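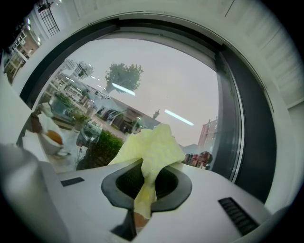 Household Chores Team – Skolholm

Windows, mostly. Also tables, sills, cups, laundry, the drawer with the lids in it. We're the part of Skolholm that asks whether a machine can do a chore yet, and then goes and finds out with a cloth.

Short answer as of 27/07/2023: some of them. Some of the time. Longer answer below.

Who we are

Small team, two rooms on the street side plus a bench we share with the shop-floor people. Rungnapa Srithong runs it. She came from hotel housekeeping, nine years, then retrained, and she writes the chore lists. Ghislain Beaulieu does the hands and the software that moves them. Everyone else moves between the two depending on what broke.

Everybody cleans. New starters spend their first two weeks doing chores by hand with the gripper tool and don't touch any code. Complaints about this go to Rungnapa, who has heard them.

What we work on

Wiping. Our biggest job. A yellow cloth in the jaws and a big pane of glass is a pretty good test. The cloth bunches up, it folds over itself, a corner hangs down where you don't want it. A person flips it to the clean side without thinking. Our current arm, Wileck, can hold a cloth and can press evenly, and it's fine on flat glass in the middle of the pane. Corners no. Streaks, it can't tell if it left any, so we still go look.

Clearing. Cup and saucer together is the one we lose sleep on. Tea still in the cup, worse. Wileck will take an empty mug to the sink. A full cup on a saucer we wouldn't let it near your carpet. Small bottles OK if they have room round them.

Folding. Towels yes, slow. Shirts no. Fitted sheets, please don't ask.

Shop floor. We get asked to do this more and more and it's easier in some ways, same bench, same bin, same part. Wipe-down at end of shift, sorting rags, emptying trays. Kongkaew, a joinery in town, let us run end-of-shift wipe-downs in April. 339 tries, 233 good enough that the foreman didn't redo them. He redid the rest and told us why, at lenght. Best notes we've ever had.

How we work

Person first. Someone does the chore with a hand-held gripper, over and over, in a normal room with normal clutter. No tidying up beforehand. Then the arm gets a go at the same chore in the same room. Then a different room, and that's usually where it falls apart.

Each chore on our list needs 700 demonstrations by hand before we let Wileck try it. Ghislain thinks that's too many, Rungnapa thinks it's too few – so it stays where it is.

We keep the list public. 194 chores on it right now, from "wipe sill" to "get the dried egg off". Each one marked yes, sometimes or no. We move things down as well as up. "Water plants" went from yes back to sometimes after the business with the fern.

A chore gets a yes only when somebody outside the team would leave it as done. Not us, we're too soft on it.

Can I buy one?

No. Not from us, not this year. Flesuvel makes our arms and may sell something one day, ask them. What we put out is the list, the test methods and a short write-up each time a chore changes mark. Take them and use them, just say where you got them.

We get a fair few emails from people who want help for a parent at home. We read all of them. Right now we'd tell you to get a person in. A machine that wipes the middle of a window isn't going to be much use to your mum, and we won't say otherwise to look good.

Work with us

Looking for:
People who clean for a living. Paid, half days, no tech background wanted. You'd show us how you do it and tell us what we're doing wrong.
Workshops and small shops with one dull repeating job. We come to you, bring our own cloths, and leave if we're in the way.
Homes, ideally cluttered ones, within a short drive. Stairs fine. Cats fine if the cat's fine.

Not looking for interns untill the new year, sorry, no desks.

Visits

Afternoons are best. Ring the street bell, not the one in the yard, that one's dead. Ask for Rungnapa or Ghislain. Someone will probably hand you a cloth.

Last chore changed: "wipe table, crumbs only" – sometimes to yes. "Wipe table, jam" still no.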